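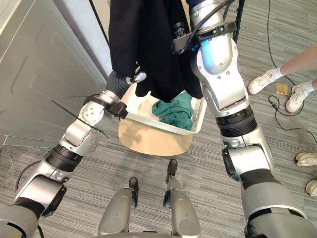 White basket, black laundry, gray carpet.

Hi again! I know, I know, I said I was going to post every week and then I went quiet. I have been making things the whole time though, I just kept not writing about them. So this is going to be a long catch-up post about the button blanket, the lemon bars, and a little bit about my journal.

First, the blanket! If you have been reading since July you might remember that I bought a big jar of buttons at the Triswood flea market. I paid two dollars for it, which I still think is the best two dollars I ever spent. I finally dumped it all out on my bed and counted, and there were 753 buttons in there (plus a thimble and a tiny key). I sorted them by color first and then by size, and it took almost a whole Saturday. My favorites are the green ones with the swirly edges. There are only 23 of those so I am being very picky about where they go.

The blanket is made of squares, 64 of them, eight across and eight down. Every square gets a different button picture. So far I have done a mushroom, a teapot, a snail, a moon, a really lumpy cat, and a bunch of plain flowers for when I run out of ideas. The snail was the hardest because I wanted the shell to spiral and the buttons kept sliding around while I was pinning. What finally worked was a dot of washable glue stick under each button to hold it still while I sewed. I tried tape before that and it left the felt all fuzzy, so don't use tape!!

I'm using the wool felt from Skerell, the craft store next to the bank. It costs more than the other kind but it doesn't stretch all weird when you pull the thread tight. I got cream, rust, and a dusty blue. I wanted the mustard too and they were out, so if anybody sees mustard please tell me and I will come running.

OK, lemon bars. I made them two times. The first batch was way too sour and the crust was kind of like sand. For the second batch I added more sugar, and I pressed the crust down with the bottom of a glass and baked it by itself until the edges were a little brown. SO much better. I cut them small and dusted powdered sugar on top with my tea strainer, and I got it all over the counter and my sweater and probably the toaster. I took them to the bake table at Raltari Hall and came home with an empty plate, yay! I also made little paper flags for the toothpicks out of leftover card scraps, yellow with white dots.

My other news is that I started a new journal. The old one is full (the last page is just me testing pens). The new one came from Ramanauskas, the stationery shop, and it has a linen cover and dotted pages, and the paper is thick enough that my markers don't bleed through. I've been trying to draw one thing in it before bed. Mostly it's shoes. I don't know why, I just like drawing laces.

I also want to make a batch of birthday cards soon because I'm down to my last two and one of them has a bent corner. I'm thinking balloons made out of buttons, with embroidery thread for the strings. Would that be too bulky for a regular envelope? If you've mailed a card with buttons on it let me know in the comments how it went and if you had to pay extra.

Next time I'll show the teapot square, I still have to fix the handle first.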